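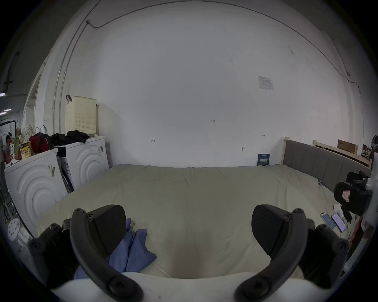
Saturday, April 26, 2025

Qualifier in Nillcombe today, our second group game. We lost the first one to Rullness last weekend, so this was the one we had to get something from. Drew 2–2 with Cuypers. Two up at half time and we let it go.

Up before six. Porridge, coffee, left the house in the dark and got to the parking lot with time to spare, and then the bus was late anyway. The drive is longer than it looks on the map because the road over the hill is still down to one lane. I slept for part of it and woke up with a stiff neck, which I could feel all through the warm-up.

The field was better than I expected. Short grass, a bit hard in the middle, a slope toward the clubhouse end that you only notice when you are running up it. We won the toss and took the slope first. The wind was across, left to right, and it stayed there all day.

I started at right back. The plan was to keep the line high and let our wingers go early, and for the first half it worked well. Our opener was from a corner, headed down and poked in from a yard out. The next was a good goal, the best we have scored this spring – five passes out from the back and a low cross that their keeper got a hand to but could not hold. I played the third of the five passes. I am putting that down here because it won't get written down anywhere else.

At half time we talked about slowing the game down. Then we went out and did the opposite. Cuypers brought on a tall forward and started hitting it long to him, and we kept dropping off. They got one back from a free kick that I gave away. I thought I got the ball. The referee was closer than I was. The wall jumped and it went under.

After that my legs were heavy. I came off on 60 minutes and was not happy about it, but the sub was the right call. I had been beaten on the outside twice in a row and was starting to foul. The equalizer came late, a scramble after a long throw. From the bench it looked like we had three chances to clear it.

It was very quiet in the changing room. I iced my ankle and ate half a cheese roll. Someone had the table worked out on the bus before we were out of town. Trirnelby are through already after winning both of theirs. Rullness have three points, we have one and Cuypers have one. We play Trirnelby next and they have nothing to play for, which could go either way. If we win we need Rullness not to take anything off Cuypers, or else it comes down to goal difference, and ours is minus one. The top two go to the finals in July.

They announced the gate at 335. It sounded like more in the second half, nearly all of it for the other side.

Notes for myself before I forget:

Open up my body before the pass comes, not after. Their left winger read me every time I took it facing our own goal.

Talk more at set pieces. I knew the tall one was free at the throw before the last one, when I was still on, and I only pointed.

Drink more on the bus. I had a headache by the time we changed.

New laces for the left boot. The old one has a knot in it now.

Ankle is a little swollen on the outside but I can stand on my toes with it, so I don't think it is anything. Light jog Monday if it has gone down, bike if it hasn't. Training is the usual time and we are supposed to go through the second half on video. I am not looking forward to the free kick.

Called home after dinner and said we drew. Washed the kit, hung it up, boots are on newspaper by the back door. Going to bed early.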